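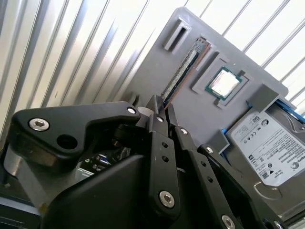 Unit 9: The Parts Board

Welcome back, everyone! Before we open up a real case, we'll spend this session with the board and learn what belongs where, so please don't feel you have to rush.

Let's start with memory. A RAM stick is the computer's short-term workspace, and it forgets everything when the power goes off. Hold it by the ends, line up the notch, and press evenly — firmly, but never with a thump.

The CPU is the square one with the silvery lid. That lid spreads heat to the cooler, so keep your fingers off it (I still catch myself!). Lower it straight into its socket and let it settle by its own weight.

Last comes the 3.5-inch hard drive, which keeps your files for the long haul. It has spinning platters inside, so set it down gently.

For next time, read the Callent booklet through page 24 and write 200 words on how memory differs from storage.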